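Retness 공개 행사, 정리 로봇은 화면 속에만 있었다

로봇 소프트웨어 업체 Retness가 2023년 2월 21일 Brustent 사옥에서 공개 행사를 열고 물건 정리용 제어 프로그램 'Lukumay'를 선보였다. 초청장에는 "가정용 물품을 스스로 집어 옮기는 로봇 팔 시연"이라고 적혀 있었다. 행사장에 실물 로봇 팔은 없었다. 시연은 처음부터 끝까지 시뮬레이터 안에서 진행됐고, 참석자들은 대형 화면으로 이를 지켜봤다.

회사는 행사 시작 후 한참 동안 이 점을 따로 설명하지 않았다. 앞줄에서 실제 장비는 어디 있느냐는 질문이 나오고 나서야 진행자가 "오늘은 소프트웨어를 보여드리는 자리"라고 답했다. 틀린 말은 아니지만 초청장을 읽고 온 사람이 기대한 것과는 거리가 있다.

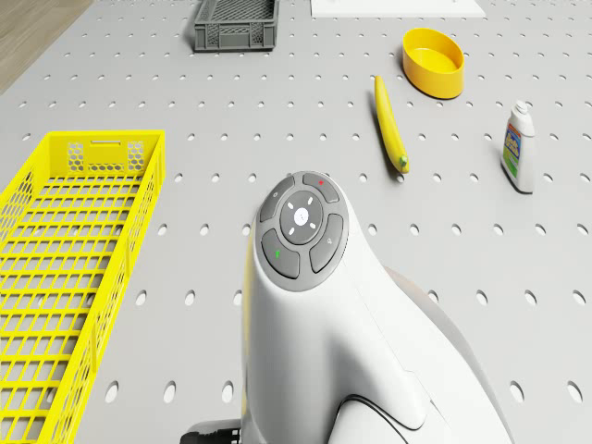 Retness 시연의 시뮬레이션 화면. 흰 로봇 팔 너머 회색 타공 작업대에 노란 바구니와 바나나, 그릇, 병이 놓여 있다.

시연 시간은 31분이었다. 화면은 여러 시점을 오갔는데, 팔에 붙은 듯한 가까운 시점과 방 전체를 보여주는 시점이 번갈아 나왔다. 그래픽의 완성도는 높은 편이다. 물건 아래로 그림자가 지고 플라스틱 표면에는 윤기가 돈다. 다만 그림자가 자연스럽다고 해서 접촉과 마찰까지 제대로 계산됐다고 볼 수는 없다. 집기 작업에서 까다로운 쪽은 후자인데, 회사가 나눠준 자료에는 물리 엔진의 설정값이나 오차에 관한 내용이 한 줄도 없었다.

Retness는 Lukumay가 가상 환경에서 419가지 과제를 학습했다고 밝혔다. 그런데 '과제'를 어떻게 세었는지가 분명하지 않다. 같은 컵을 다른 자리에서 집는 것도 별개의 과제로 치느냐고 묻자 회사 측은 "경우에 따라 그렇다"고 했다. 그렇다면 이 숫자는 물건의 종류가 얼마나 다양한지를 말해 주지 못한다. 과제별 성공률을 달라는 요청에는 4월에 낼 기술 보고서를 기다려 달라는 답이 돌아왔다. 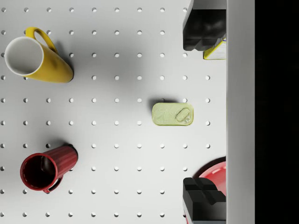 작업대를 바로 위에서 본 화면. 왼쪽에 머그 두 개가 누워 있고 오른쪽으로 그리퍼의 검은 손가락이 보인다.

옆으로 누운 머그는 볼 만한 문제다. 손잡이를 잡을지, 몸통을 잡을지, 테두리를 잡을지에 따라 접근 각도가 달라지고 표면에 골이 있으면 잡히는 힘도 달라진다. 납작한 캔도 마찬가지다. 바닥에 붙어 있다시피 한 물건은 손가락이 작업대에 닿기 직전까지 내려가야 하며, 실제 장비라면 몇 밀리미터 차이로 부딪칠 수 있다. 시뮬레이터에서는 부딪쳐도 초기화 단추를 누르면 그만이다.

회사가 내세운 또 하나의 수치는 200이다. Lukumay가 하루에 소화하는 가상 훈련의 '시간'이라고 한다. 여러 환경을 동시에 돌려 합산한 값이며, 동시에 몇 개를 돌렸는지는 공개하지 않았다. 업계에서 흔히 쓰는 계산법이기는 하나 장비 규모를 모르면 다른 업체와 비교할 방법이 없다.

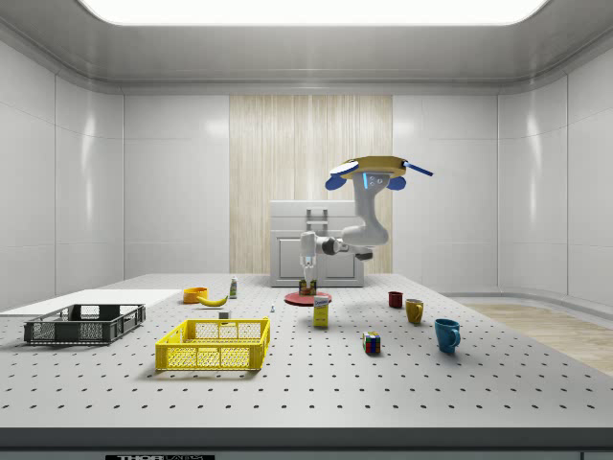

배치에 대한 질문도 나왔다. 물건들이 대체로 서로 떨어져 있어 집 안의 서랍이나 싱크대와는 조건이 다르다는 지적이었다. 회사 측은 물건이 겹쳐 쌓인 상황도 훈련에 들어 있다고 했지만 그 장면을 틀어 달라는 요청은 "준비된 순서에 없다"며 받지 않았다. 조명을 바꾸거나 카메라를 조금 틀어 달라는 요청도 같은 이유로 넘어갔다. 참석자가 직접 물건을 골라 옮기게 해 보는 순서 역시 없었다.

실물 시험 계획은 있다. Retness는 물류 설비 업체 Stestard와 손잡고 로봇 팔 아홉 대에 Lukumay를 얹어 시험하겠다고 발표했다. 시작 시점은 "올해 안"이라고만 했고, 시험 장소와 평가 기준은 협의 중이라고 한다. Stestard 관계자는 행사장에 나오지 않았다.

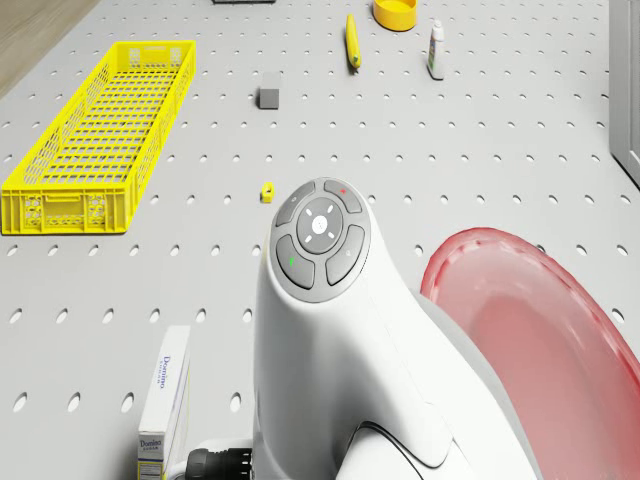

같은 작업대를 비춘 다른 시뮬레이션 화면. 왼쪽 아래에 'Domino'라고 적힌 흰 상자가 있다.

시뮬레이션으로 먼저 가르치고 나중에 실물로 옮기는 방식 자체를 탓할 일은 아니다. 비용이 덜 들고 장비가 망가질 걱정도 없다. 문제는 옮긴 뒤의 결과가 아직 하나도 나와 있지 않다는 데 있다. 그런데도 행사 자료의 첫 장에는 "가정에 들어갈 준비를 마쳤다"는 문구가 큼직하게 실렸다. 근거를 묻자 회사는 "방향성을 담은 표현"이라고 설명했다.

Lukumay의 가격과 판매 방식은 정해지지 않았다. Retness는 다음 공개 행사에서는 실제 로봇 팔을 보여주겠다고 했으나 날짜는 내놓지 않았다.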